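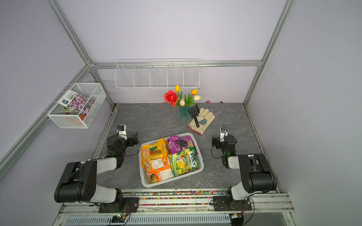

Figure 6. Snack basket filled, vase of artificial flowers behind it.

Section 6. Setting Out the Snack Basket and Flowers

This section covers the welcome table in the guest suites at Parsons and Zernbridge. Put the cover on the table and wipe it down as in Section 5 before you start.

You will need:
White plastic basket with perforated sides
Four fruit snack packages from the pantry shelf
Blue vase
Artificial flower bouquet
Soft dry cloth

6.1 Filling the basket

1. Check the basket for cracks, mainly along the rim. Put a damaged basket in the returns bin and take another.
2. Check the date on each package. Do not use a package with a torn seal.
3. Choose mixed flavors. Two mango packages and one grape package make a good base, and the fourth can be whatever is in stock.
4. Lay the packages flat with the printed fronts facing up. Pack them side by side so they don't slide when the basket is moved.
5. If the last package will not lie straight, turn it at a slant. Do not fold it or press it down.

Note: The basket holds four packages of the usual size. Larger bags go in the deep basket (stock number 403).

6.2 Placing the vase

1. Wipe the vase with the dry cloth. Dust collects in the ridges, so go over them twice.
2. Open out the bouquet before putting it in. Bend the stems gently, close to the base.
3. Put the red rose to one side and spread the tulips around it. Leave the pale pink one low in the middle.
4. Pull the green leaves outward to fill the gaps.
5. Stand the vase behind the basket, toward the back of the table.

Caution: Do not put water in the vase. The stems have a wire core that will rust and stain.

Caution: Lift the vase by the body – never by the flowers.

6.3 Restocking

Replace any missing packages at each room change. If a guest has opened a package and left it, throw it out and wipe the inside of the basket. Flowers are washed in July, in cool water with a drop of dish soap, and dried fully before they go back.

Order refills from Dirnutham on the standard form. The smallest order is 18 packages. Questions about stock go to Riaan Msimang, extension 300.

Section last revised Sunday, March 31, 2024.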